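Four thousand grabs and counting: is Kotier's bin project worth the hours?

Readers will remember that Kotier promised us a picking system that would "learn by watching". The Wustmont site has now been at it since March, and the tally of recorded grabs stands at 4,000. Each one was made by a person steering the arm by hand, and each has to be checked before it goes into the training set. The company calls this gathering examples. The people on shift call it fishing.

I went over to Wustmont expecting to be won round and came away with more doubts than I took in. The flat parts are the trouble. Boxes and tubes get picked up quickly, so the operators record plenty of them, and the set fills with easy wins. Thin pieces lying flush on the floor of a bin are slow and dull to record. In a batch of 100 recordings I was allowed to look through, 31 had been marked as unusable, mostly for bad timing between the video and the arm's position log. Virág, the labelling program, doesn't catch these faults. A person does, at the end of a long afternoon.

Kotier's answer is that more examples will smooth all this out. Perhaps. Privwood heard the same promise about its own line and is still sorting by hand.

The corners worry me as well. Two stiff fingers need room, and there isn't much of it where the walls meet. If the set holds few tries from back there, I don't see how the system is meant to learn it.
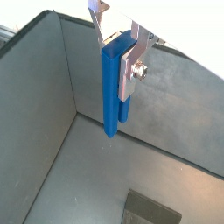 What happens next

Wustmont will carry on recording with 3 operators until the next review. I have asked Kotier for the share of flat parts in the set, and for the rejects to be counted in the published total. Neither figure has arrived. If one does, it will be printed in the next issue.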